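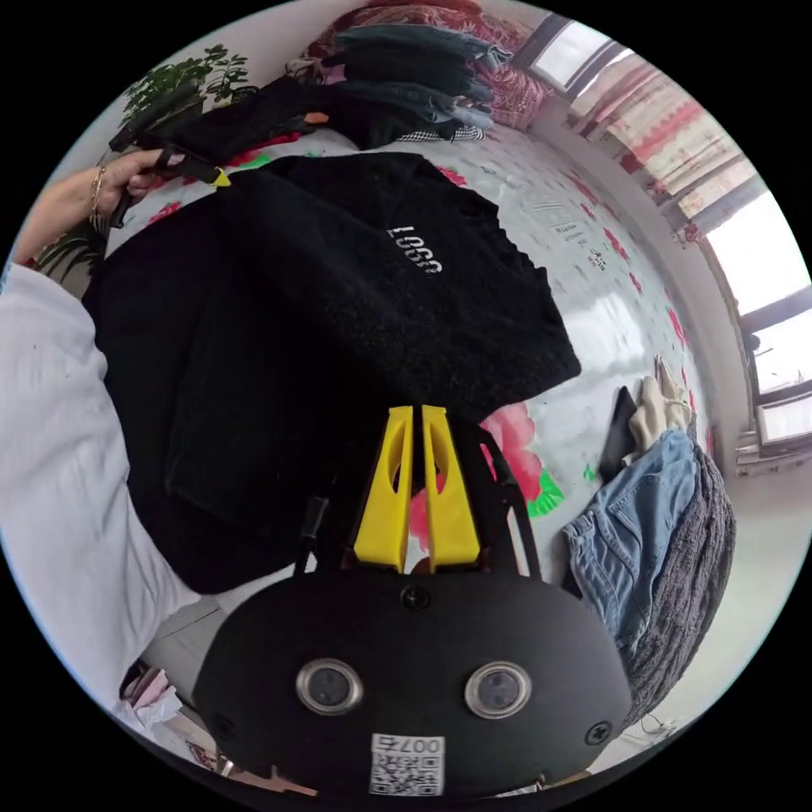
Black fuzzy sweater, hanger at the ready, jury still out

Urnolgate Forums > Closets & Laundry > Hang or fold?

ultraliew
Posted May 18, 2025
Settle something for me. Fuzzy knit, says LOGO on the front in case anyone wonders what goes there. I say hanger. My sister says I'm a monster. The dark stuff at the top of the bed is already folded and I've run out of patience for folding.

mothball_113
Your sister is right. Hang a knit until November and you get shoulder bumps like a baby dragon.

drawerless
Disagree. I've hung mine for 5 years and the shoulders are fine. My own shoulders are worse.

mothball_113
Fine on what, a coat hanger from the cleaners?

drawerless
The padded Buvwood ones. Pack of 8, ugly, they work.

pinkquilt
Fold it in half lengthwise and drape it over the bar. Also, do the jeans get a hanger or are they just living on the bed now?

ultraliew
Jeans live wherever they land, 365 days a year. Are the yellow tips on my hanger any use for grip?

mothball_113
Some. Still fold it.

pinkquilt
More interested in the flowered sheet, where's it from?

ultraliew
No idea, it came with the marriage. Sweater's going on the hanger. Will report back on the dragon.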